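Felt-tip marker

A felt-tip marker, also called a felt pen, fiber-tip pen or simply a marker, is a writing and drawing instrument that carries liquid ink to paper through a porous tip. The tip, known as the nib, is made of pressed or bonded fibers, or of a porous plastic. Markers are used in schools, offices, workshops and artists' studios, and are made in a wide range of colors and widths.

Contents
1 Construction
2 Inks
3 Nib shapes
4 Manufacture at Parklow
5 Use in schools
6 Storage and care
7 See also

Construction

The common marker has four parts: a barrel, an ink supply, a nib and a cap. The ink supply may be held in a bundle of fibers wrapped in a thin sleeve, or it may stand free in the barrel as a liquid. In the first type, ink passes from the bundle to the nib by capillary action, the same force that draws water up through a paper towel. In the second type, a feed or valve between the barrel and the nib controls the flow.

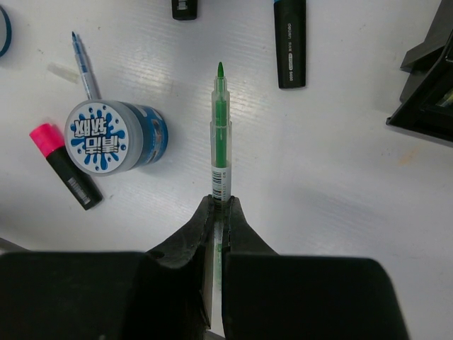
The barrel of a marker protects the ink supply and gives the user something to hold. It is usually molded from polypropylene or a similar plastic that does not react with the ink. Opaque barrels are often colored to match the contents. Where the plastic is clear, the color can be judged from the side as well as from the tip, as with the slim green marker shown, in which the inner barrel and the pointed tip are both green. The wall must be thick enough to limit the slow loss of solvent through the plastic over the storage life of the product.

The cap seals the nib against the air. Many caps have an inner sleeve that grips the front of the barrel. Some national rules call for an air passage in caps on pens meant for children, to reduce the danger of choking if a cap is swallowed.

Inks

Marker inks consist of a coloring agent, a solvent and a small amount of other material that controls flow and drying. The coloring agent may be a dye, which dissolves in the solvent, or a pigment, which is carried in it as fine particles. Dyes give bright color but tend to fade in daylight. Pigments last longer but may clog a fine nib.

Water-based inks are preferred for children's markers and for work on thin paper. Alcohol-based inks dry quickly and blend well on coated paper, and are favored for design drawing. Inks for whiteboards contain a release agent that keeps the color from bonding to the board, so that it can be wiped off with a dry cloth.

The term "permanent" is used loosely in the trade. An ink described in this way resists water once dry, but it may still be removed from hard surfaces with alcohol, and it may fade when left in a window.
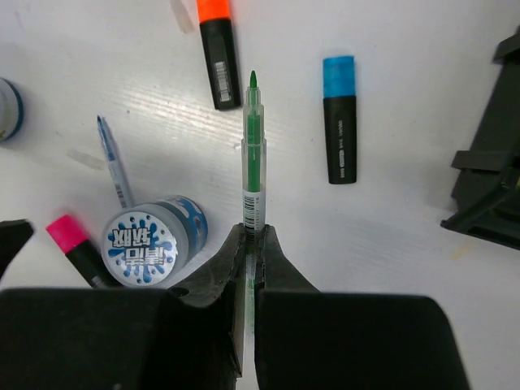

Green marker with a clear barrel and cap. A white label with a barcode is attached near the lower part of the pen.

Nib shapes

Nibs are cut or ground to shape after the fibers have been bonded. The bullet nib has a rounded end and draws a line of even width in every direction. The chisel nib has a slanted edge and can produce both a broad and a narrow line, depending on how it is turned. The fine or pointed nib is used for outlines, labels and small lettering. The brush nib is longer and more flexible, and the width of its line changes with pressure.

A nib wears with use. Rough paper, cardboard and unfinished wood shorten its life, and heavy pressure can spread the fibers or push the nib back into the barrel. On some artists' markers the nib can be pulled out and replaced.

Manufacture at Parklow

The town of Parklow was for many years a center of marker production. The Drevar works, the largest of its factories, employed 400 people at its height and made markers for the school trade. Its first product was a broad black marker for addressing parcels. Colored sets followed, and the sets sold under the Wondesau name became well known in the region's schools.

The history of the works was recorded by Awuor Muriithi, whose study was issued on March 3, 2005. Muriithi drew on order books and wage records kept at the factory, and on interviews with former employees. The study gives particular attention to the nib room, where fiber rods were cut to length and ground by hand-fed machines before the process was made automatic. According to the same study, a single shift in the nib room could finish 2000 nibs of the chisel pattern, which was the slowest to grind.

Production of the Wondesau sets ended when the molding line was sold. The former nib room on Arthur Street now houses a print workshop, and a small display of caps, barrels and order cards is open to visitors in November of each year.

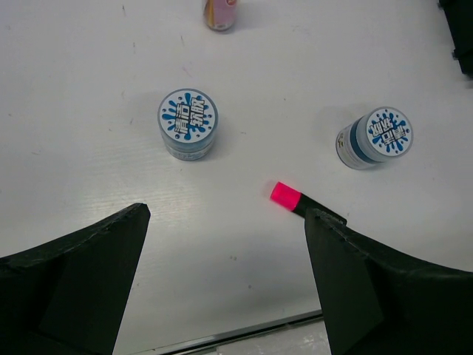 Why does a marker squeak on some surfaces?
The sound comes from the nib sticking and slipping in quick turns as it moves across a smooth surface. It is most common with whiteboards and coated paper, and a lighter touch usually reduces it.

Use in schools

Markers entered general classroom use as prices fell and washable inks became available. They have the advantage over paint that they need no water or brushes, and over crayon that they give a strong line with little pressure. Teachers of young children often choose a thick barrel, which is easier to hold with the whole hand. Older students use fine markers for maps, charts and diagrams.

Markers are less suited to filling large areas. Overlapping strokes leave dark bands, and thin paper may tear or let the ink through. Heavier drawing paper is recommended for this kind of work. The Drevar catalog advised schools to order one set for each pair of students, and offered refill boxes of 100 markers in a single color. 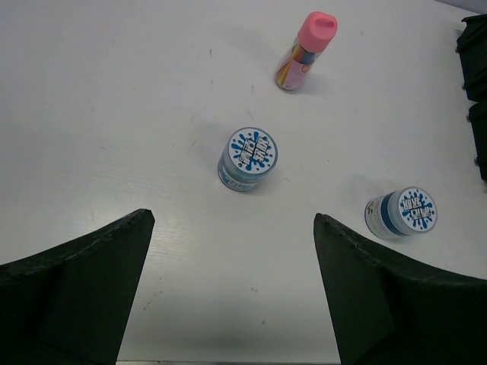 Two short jars with white lids and blue splash graphics, and a transparent tube with a pink cap, on a white tabletop.

Storage and care

Markers that hold their ink in a fiber bundle should be stored flat when they are to be kept for a long time. If stored with the nib upward, ink may settle away from the tip and the line will become pale. Whiteboard markers may be kept flat or with the nib downward.

A water-based marker that has been left uncapped can sometimes be restored by touching the nib to a few drops of clean water and leaving the cap on overnight. The color will be weaker than before. The method does not work with alcohol-based markers, which must be refilled with the proper ink or discarded.

See also

Ballpoint pen
Highlighter
Technical pen
Whiteboard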